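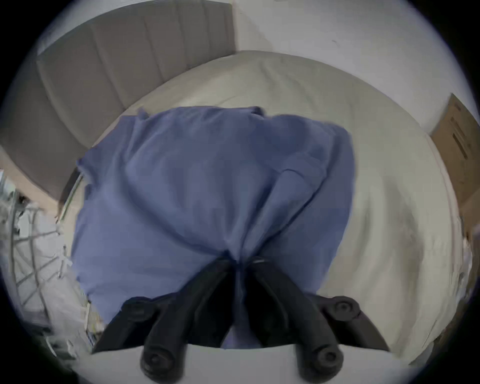 **Drilla at the Graltano: who went, and was the sound that bad where you were?**

**yareli_a** wrote:
I was on the left side by the bar and could barely hear the vocals for the first four songs. Bass was fine. Drums were fine. It got better once they played "Tessier" and stayed decent after that. Wondering if it was the room or the band.

**bvillalobos** wrote:
It was the room. I've been to the Graltano 11 times and the left side is always like that. There's a low ceiling under the balcony and the vocals die in it. Stand by the desk.

**Wumden_fan** wrote:
> It was the room.

Don't agree. I was right next to the desk and the vocals were low there too. The opener, Araceli Trujillo, played the same room with one guitar and you could hear every word.

**bvillalobos** wrote:
One person with a guitar is easy to mix. Five people with two keyboards is a different job.

**oanh.h** wrote:
I was upstairs and it sounded good the whole night, so maybe you're both right. My complaint is the set length. They came on late, played for an hour and skipped everything from the first record except "Wumden." I paid $40 plus fees.

Does anyone have the setlist? I have this so far:

1. Cold Start
2. Paper Route
3. Wumden
4. ?
5. Tessier
6. Long Way to January

**yareli_a** wrote:
Number four was the new one. She said the title but see above re: vocals.

**yzepeda** wrote:
It's called "Second Key." They played it at the January show too, slower and without the keyboard part. I liked the slow one more.

On the length, they had a curfew. The poster at the door said music ends at 11. Trujillo went on late because doors opened late, and everything got pushed back.

**oanh.h** wrote:
Thanks, adding it. Didn't see the poster. I still think they could have cut the talking in the middle.

**Wumden_fan** wrote:
The talking was the best part for me. The story about the van went on a bit, I'll give you that.

Was it sold out? It looked full from the floor but there was space at the back when I went out for water.

**bvillalobos** wrote:
Capacity is 1095 with the balcony open. The guy at the merch table told me they were close but not sold out. Shirts were gone in every size except small by the time I got there.

**yzepeda** wrote:
They're back in the fall, bigger room, 1773 seats. Seated, which I'm not happy about. You can't play "Cold Start" to people in chairs.

**yareli_a** wrote:
I'd take a chair if I can hear the singer.

**oanh.h** wrote:
Same. Is there a presale, or is it just the regular link?

**yzepeda** wrote:
Mailing list gets a code first. Sign up before 20/04/2023 or you wait for the general sale.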